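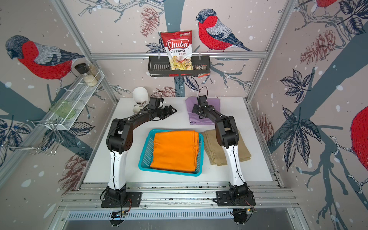
When does an episode get thrown out instead of trimmed?
Any time the operator re-grips more than once on the same cloth, or a leader arm drops sync. Idle time at the head or tail gets trimmed.

Mon 22 July, Casano cell, folding and basket task

Target for the set is 860 episodes. Did 100 today, Kojo on the leaders until lunch, then me. Threw out 5, all sync drops on the left side. Reseated the connector, no drops after.

Cloth start poses still too similar between operators. Perla wants them drawn from the Zalewska list, reset every three episodes. Will try it tomorrow.

Basket stays centered for this batch. Moving it goes in the next one, with new labels.

Open: gripper close threshold differs between my config and Kojo's. Imelda to diff them before anyone records more.

J. Urbańczyk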